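Stop Oiling Your Cutting Board Every Week

I have owned the same maple cutting board since I was 40, and I'm 46 now, and in that time I've oiled it maybe twice a year. It's fine. It's better than fine, I love that board! But say this out loud at a dinner party and people look at you like you left a dog in a hot car.

My friend Merike Sepp is the worst for it. She has a little tin of Merkum board cream by the sink and she rubs it in every single weekend, with a special cloth, and then the board sits out all night and you can't make a sandwich on it. A sandwich! That's what the thing is for.

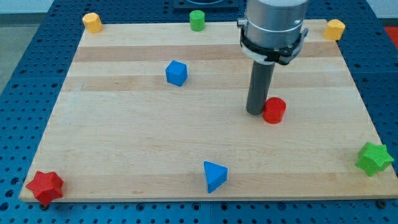
Pale maple strips, light and slightly darker by turns.

I think we've let the people who sell the cream write the rules. My grandmother scrubbed hers with salt, stood it up behind the faucet and forgot about it until supper. It had a dip in the middle like an old stair - and I'd give a lot to have it in my kitchen today instead of the shiny ones I see at Lesari, which look too nice to put an onion on.

Now, Birsen Yaman (my neighbor, a far better cook than me) says dry winters are different, and I'll give her that one. In January my board does get a bit thirsty and gray, and that's when it gets its oil. I look at it, I feel it with my hand, and if it's rough I do something about it.

But a calendar reminder for a piece of wood? No thanks. Wash it, dry it, stand it on its edge, and go chop something. Mine has garlic on it right now.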